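Cornden by the slow road

21 April 2021

I finally did it! After years of driving straight past the turnoff I spent four nights in Cornden, and I've come home with sore calves, a jar of quince jelly and a strong urge to tell everybody I know to go.

It's a small place, a bit under 4,000 people, tucked in where the river bends away from the highway. You come down a long hill with paddocks either side and then all at once there's a main street with verandahs and a bakery that smells so good I pulled over before I'd even found where I was staying. (Cheese and onion pasty. I had one every day. No regrets.)

I'm a fussy sleeper, so where I stay matters more to me than it probably should. Give me a proper bed, a window that opens and a kettle within reach and I'm happy for days.

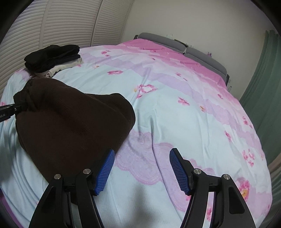

The big thing to do is the Praninier Track, an old timber tramway that's been turned into a walking and cycling path. The whole thing is 39 kilometres end to end and plenty of people ride it in a day. I'm a walker and a dawdler, so I did it in bits over three days and caught the community bus back each afternoon. The driver drops you wherever you ask, and on the second day he slowed right down so we could all have a look at a wedge-tailed eagle sitting on a fence post. Enormous bird! I'd never been that close to one.

My favourite stretch by a mile was the middle section, from the old siding to the Brurnow cutting. The path runs through a gully full of tree ferns and the temperature drops the moment you step into the shade. There are lyrebirds in there. I didn't see one but I heard one doing its whole repertoire, whipbird and kookaburra and something that may have been a car alarm, and I stood there grinning like an idiot until my tea went cold. The cutting itself is all mossy rock, a lot taller than I expected, and you can still see the pick marks if you look along the left-hand wall heading east.

Take more water than you think. There's a tank at the siding but the sign says to boil it, and there's nothing after that until the far end. I got through two litres on the first day and would have liked a third.

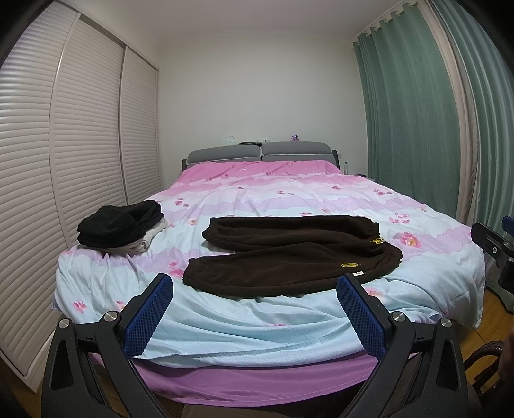

Evenings were quiet, and I loved that too. I'd get back, have a very long shower, and wander down to Onuoha's, a tiny place with maybe six tables and a menu on a chalkboard. I had the pepper soup on my first night and it cleared my head right out. On my last night I went back and had it again, with the fried plantain this time, and paid $35 for the lot including a ginger beer. Book ahead if you can.

The secondhand bookshop is only open in the mornings, so I missed it twice before I worked that out. Worth the third try! I picked up a battered field guide to fungi and then spent most of the last walk with my nose in the leaf litter. I found coral fungus, and little orange ones on a log that I still can't put a name to. If you know your fungi, please get in touch, I'll send you my terrible sketch.

I'm already planning to go back in July, when the river's up and the mornings are frosty. I'm told the bakery does a winter soup.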